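Trivisthorpe Table Guide
Section 4: Setting up a fruit-and-tray station

This is my favourite part of the whole guide, and the one we get asked about most. A sorting station is only a table, a tray and something to put in it, but get those three right and everything afterwards is a pleasure! The Jedosora top is used throughout, and any pale matte surface of a similar size will do.

4.1 Choosing your fruit

1. Start with a dragon fruit if you can get one. The bright magenta skin shows up beautifully against a pale top, and the green-tipped scales give you plenty of edges to look at.
2. Weigh it and write the weight on your station card. Ours was 446 g.
3. Leave the leafy end on. It tells you at a glance which way the fruit is lying. 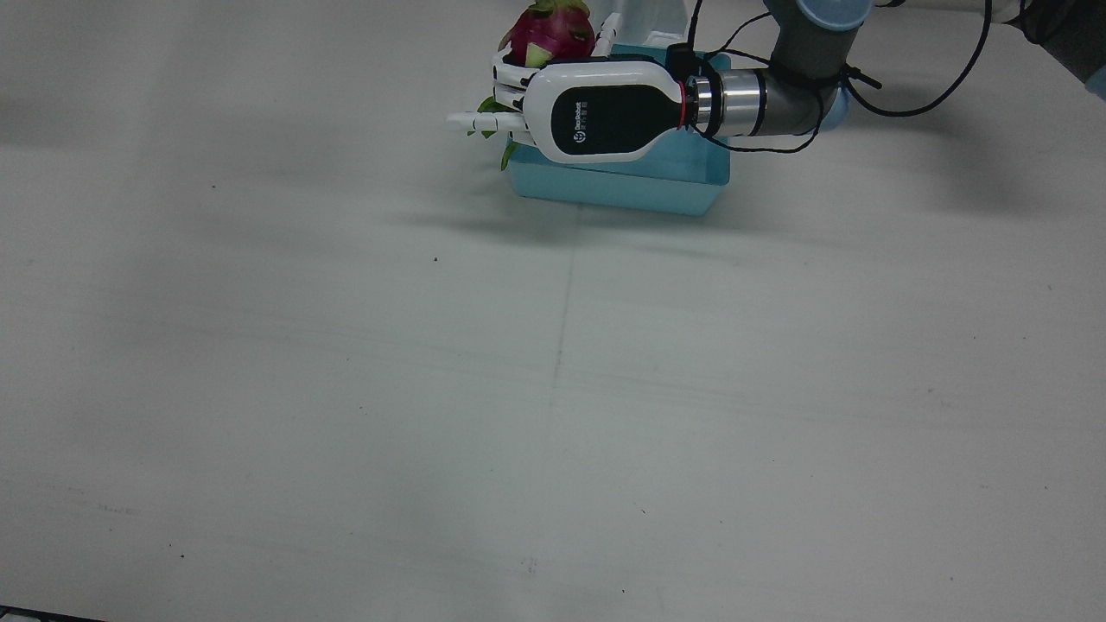

Page 2

Note: the scales are softer than they look and the tips bruise first. Hold the fruit around its middle, with the leafy pieces free to poke out wherever they like.

Caution: do not use fruit that has split. The juice of the red-fleshed kind stains a matte top very quickly.

4.2 Clearing up around the station

1. Switch off anything you don't need on the neighbouring desks before you move a table.
2. Coil spare cable and fasten it with a tie. Coloured ties are a small joy here - you can find the right bundle again on a Friday afternoon without unpicking the lot.
3. Keep plugs and power strips on the desk and away from the fruit.
4. Leave 932 mm clear along the front edge of the table so that you can reach the tray without stretching.
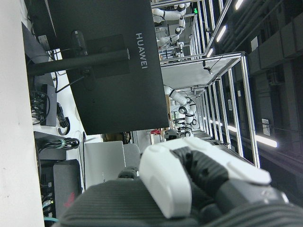
If you have the Stedirstead legs, check the feet again once the table is in its final spot. They have a habit of settling overnight, and a slightly tilted top will send a round fruit wandering. A quarter turn on the low corner usually cures it.

4.3 Placing the tray

1. Wipe the top with a damp cloth and let it dry. Light smudges are fine.
2. Set a shallow, open tray flat towards the back of the table. Light blue is lovely with the pink, and flared sides make it much easier to lower the fruit in.
3. Lay the dragon fruit on its side, well forward of the tray.
4. For the return exercise, turn the fruit through 180 degrees and begin again from step 3.

Tip: the Venkataraman card set has a printed outline for the fruit. Slide it out before you start, or it will stick to the skin.
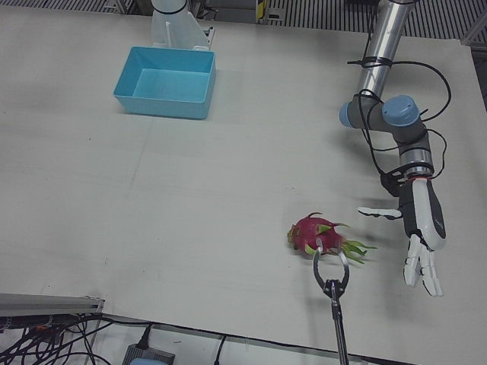

4.4 Putting everything away

1. Lift the fruit out with both hands under it.
2. Rinse the tray in warm water and stand it on end to drain.
3. Store the fruit somewhere cool, and replace it when the green tips turn brown and dry.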